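My neighbor Elfriede Frei plays the accordion, and last month she talked me into driving her to Demberg for a polka night. I don't dance. I said yes because her car was in the shop and she offered gas money.

The hall holds 200 people and it was close to full. The band was four guys in vests and a drummer who looked fifteen. They started with a fast one and the floor filled up right away. 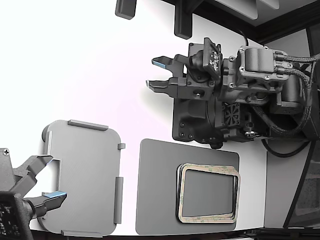

Elfriede sat in with them for the second set. She has been playing since she was 9 and she doesn't look at her hands. She had told me she'd do two songs. She did the whole set, then argued with the drummer about tempo during the break.

I ended up at a table with Soledad Palma, who used to cut my hair in Hurgate. She moved away years ago and I had lost track of her. She has a dog now and a bad knee, so she wasn't dancing either. We split a plate of potato pancakes and she told me which of her old customers she didn't miss.

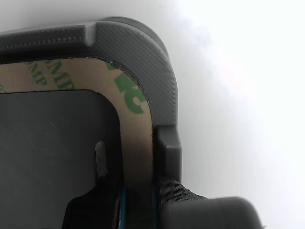 We left after eleven. Elfriede put the accordion in the back seat with the belt around it and slept most of the way home. I missed the exit and had to turn around in Jillisbridge, which added half an hour.

She paid me the gas money in quarters. There's another one in the fall and I told her I'd drive.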